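March, 7 a.m.

Started on the two-arm machine before Tobias got in. Cables first: I went over the wrist wiring on both sides, then ran the hands open and closed 22 times. The left thumb is still slow. Hazel wants it logged, so I logged it – hour meter reads 2,853.

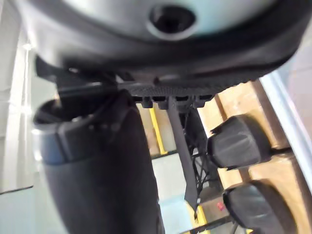
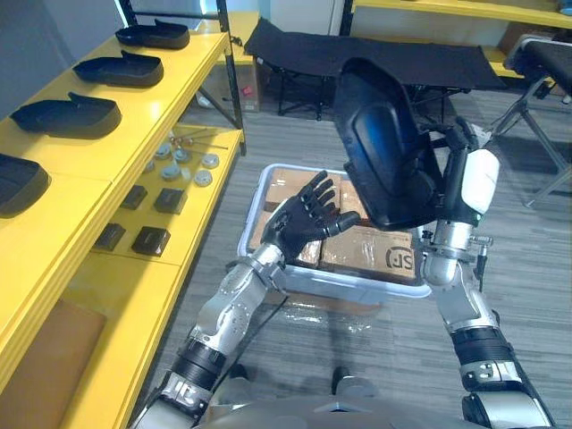

Mortimer called from Narkska about the spare finger tendons. He has 2 in stock and will send both. Until they come I'm keeping the left hand at low grip force. Changed the wrist camera setting back to what Aurelio had last month. Still need to retighten the right elbow and ask Mỹ for the long hex key.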